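Materials and Layout Assistant (part time)

Plerireo, Grestville
Posted under: Open positions
Number of openings: two
Pay: $295 per week
Hours: 14 hours per week, over two days
Reports to: Poppy Mottram, Materials Lead
Closing date: 28 December 2023

About the job

Plerireo keeps a collection of everyday objects that are used for tabletop layout work at our Grestville site. There are wooden blocks in several sizes and colors, books, trays, baskets, wire racks, desk organizers and a lot of smaller items. The inventory currently has 2,204 entries. Two people are needed to look after it, set out layouts at the start of a session and put things back at the end.

This is a hands-on job. Most of the day is spent standing, carrying small items, placing them where the layout sheet says they go, and checking them off. Some of the day is spent at a computer updating the inventory. You don't need a degree for it, and you don't need to have done the same kind of work before.

What you will do

Set out layouts from a printed sheet. The sheet says which items are used and where each one goes. There are 426 layout sheets in the current binder. Many of them are small variations on each other, so they need to be read closely every time, including by people who have used them before.

Keep the block sets complete. Blocks are stored by size and then by color. At the end of a session they are counted back into their boxes, and any that are chipped or badly marked are set aside for Poppy to look at.

Stock and straighten the shelves and racks inside the work areas. Books are part of the layouts and should be put back in the order given on the sheet, even if a different stack would look neater.

Wipe down work surfaces between sessions. We use a damp cloth and a dry cloth. No sprays.

Update the inventory when something is added, replaced or retired. New items get a tag number, a measurement and a one-line entry.

Bring items over from our storage unit in Haworth when a layout calls for them. This happens most weeks. The boxes are small but there can be several of them, and the unit is up one flight of stairs.

Where you will work

The work areas are enclosed on the back and sides with patterned panels. Storage inside them is kept low and toward the back so the middle of the floor can be used for blocks. You will get to know each area by its rack and what goes on it.
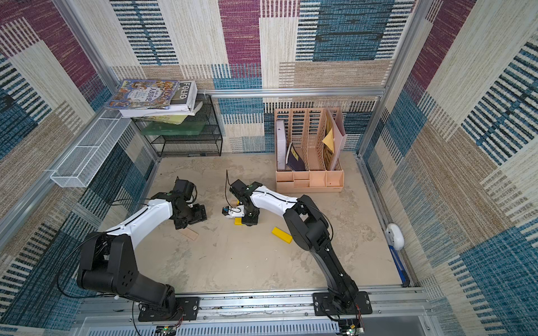
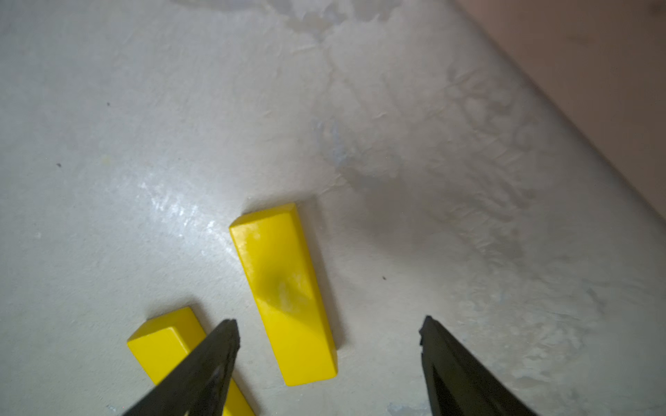
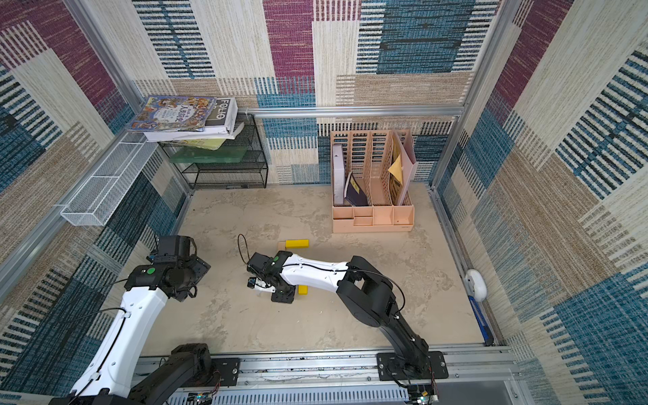 A yellow block on the floor (first picture) and two yellow blocks from overhead (second picture). The mesh rack with its books stands in the back left corner in the first and third pictures; the desk organizer is against the back wall in the third.

What we are looking for

You should be able to follow written instructions exactly and notice when something doesn't match them. A lot of the job is seeing that a block is the wrong length, or that a book has gone back in the wrong place.

You should be comfortable lifting boxes up to 25 pounds and kneeling or bending to reach low shelves.

You should be able to tell colors apart reliably. The block sets include shades that are close to each other and the sheets refer to them by name.

Basic spreadsheet skills are needed. You will be entering and searching rows, nothing more complicated than that.

You will need to get yourself to Grestville. The Cidholm bus stops at the end of our road, and there is parking behind the building. A driver's license is useful for the Haworth trips but only one of the two assistants needs to have one, so please say in your application whether you do.

Experience that could be a good fit includes stockroom or library shelving, preschool or classroom support, museum or theater props, picture framing, and warehouse picking. We have also hired people straight out of high school who did well.

Hours and pay

Each assistant works two seven-hour days, 9:00 to 4:30 with a half-hour unpaid lunch. The two jobs are on different days, with one short overlap a month for a stock count. Tell us which weekdays you can do and which you can't. We will try to match people to days but can't promise it.

Pay is $295 per week before tax, paid every other Friday. Travel to and from Haworth counts as working time and mileage is paid on top. The jobs are for nine months to start with. An extension is possible and would be discussed in month seven.

Training takes up the first two weeks. You will set out layouts alongside Poppy, then on your own with a check afterward. Closed-toe shoes are required in all work areas. Please leave loose bracelets and long necklaces in the lockers, which are by the front entrance.

How to apply

Send a short letter and a list of past jobs, paid or unpaid, to Poppy Mottram using the application form on our site. One page for the letter is plenty. In it, please tell us:

Which days you are available
Whether you have a driver's license
A time you had to keep a large number of things in order, at work or at home, and how you went about it
The earliest date you could start

We will contact everyone who applies, including people we are not inviting in. Interviews are held in person at Grestville and last 45 minutes. Part of that time is a practical task: you will be given a layout sheet and a box of blocks and asked to set it out, then find two mistakes in a layout that has been set out already. There is no need to prepare for it. If you would like the sheet in large print, or need a table at a different height, let us know on the form.

Questions about the job can be sent through the same form. Choose "Materials" from the menu so they reach Poppy directly. The office is closed for part of late December, and messages sent then will be answered in the first week back.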